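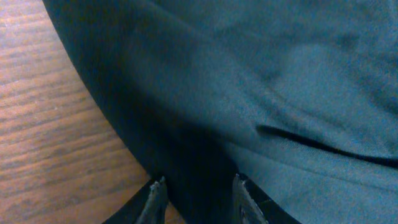
Nodix opens orders for cloth-handling kit

Sep 2, 2020

Nodix has opened orders for Korero, a bench-top kit for handling towels, garments and other soft goods with a small robot arm. The kit comprises a two-finger gripper, a wrist-mounted camera, a control box and a software licence. It is sold without an arm. Buyers supply their own, and the company lists adaptor plates for most arms with a standard tool flange.

The kit was shown to a limited number of customers in May under a trial program. The version now on sale has a revised finger profile, a shorter cable run along the forearm and a new calibration routine. Trial customers can exchange their fingers at no charge but will need to buy the new cable if they want it.

Fabric has been slow to move onto automated lines. A rigid part keeps its shape between the moment a camera locates it and the moment a gripper closes on it. Cloth does not, and a fold can hide a second layer that looks much the same as the first. Most commercial systems get around this with vacuum heads, needle grippers or a fixture that presents each piece flat. Korero uses a plain pinch grip and puts most of the effort into deciding where to pinch.

The camera sits close behind the fingers and looks along them, so the fingertips stay in view at the bottom of the picture while the arm approaches. Software searches the view for three kinds of feature: an outer edge, where the cloth meets the table; an inner fold, where one layer lies over another; and a raised wrinkle. Each candidate receives a grip score. The arm moves to the highest score, lowers until the fingers touch the surface, closes, and lifts a short distance to check the load on the finger motor. If the load is below the set value the attempt is logged as a miss and the next candidate is tried.

Dark, matte fabric is the hardest case, according to the product notes. Fleece and brushed knit give little contrast along a fold, and the fingers throw their own shadow over the area that matters most. Nodix has added a setting for this, called low-contrast mode, which combines several exposures before scoring. It adds time to each pick. The notes recommend leaving it off for white or patterned goods and fitting a diffuse lamp to the side of the work area, opposite the direction of approach.

Nodix gives the following figures for the kit:

Maximum opening between fingers: 200 mm
Maximum grip force: 33 N
Calibration time: 15 minutes
Sample grasps needed to set up a new fabric: 20

Grip force is adjustable in software. The fingers are black, with angled faces that narrow toward the tip, and are held by two screws each. They are treated as a wearing part and sold in pairs. The company does not state a service life, saying only that it depends on the fabric and on how often the tips meet the table. A hard bench can be used, although the set-up guide suggests a thin mat for any job in which the arm must pick from the edge of a piece.

New fabrics are added by demonstration. The operator places a sample on the table, moves the arm by hand to a suitable spot and presses a button on the control box to record the grasp. The cloth is then shifted or rumpled and the step repeated. Once the sample set is complete the software builds a profile, which can be copied to other kits on the same licence. Profiles are stored on the control box - no network connection is needed after activation.

The software handles single-piece picking, edge tracing and a half fold. It does not fold shirts, turn garments the right way out or separate a tangled pile, and the product notes say so on the first page. Picking one piece from a stack is supported for towels only. In that case the operator must enter the number of layers in the folded item, and the arm makes a second check of the load before it moves away from the stack.

Londoño, a contract laundry that took part in the trial, used the kit at a sorting bench to pull single towels toward a feeder. The firm reported that picks from an outer edge were dependable but that inner folds caused trouble, with the fingers sometimes taking only the top layer and dragging it open. It also asked for a faster way to switch between profiles. Nodix has responded with a row of preset buttons in the operator screen. The double-layer problem is listed as a known limit in the release notes, with an update planned but no delivery date given.

Support and installation will be handled by Clelent, which already services arms and conveyors for several packaging plants. Its standard visit covers mounting, camera alignment, calibration and one fabric profile. Further profiles can be made by the customer or billed by the hour. Clelent will also rent the kit by the month, with the rental fee credited in part against a later purchase.

Pricing is by quotation and varies with the adaptor plate and the number of licences. A licence is tied to one control box and includes updates for the first year. After that the software continues to run at its last installed version unless the customer renews. Replacement fingers, cables and the side lamp are priced separately in the parts list.

Buyers should check two points before ordering. The first is clearance: the camera housing adds to the depth of the wrist, and on smaller arms it can foul the forearm when the hand is turned fully back. A drawing is available on request. The second is safety. The kit carries no safety rating of its own, and the finished cell must be assessed as a whole, including the arm, the fingers and any guarding. Nodix supplies force and speed data for that purpose but does not carry out the assessment.

Orders are being taken through Nodix directly and through Clelent's regional offices. Kits ordered with a stock adaptor plate ship first. Custom plates are made to order and follow separately, with the remainder of the kit held back unless the customer asks for a split delivery.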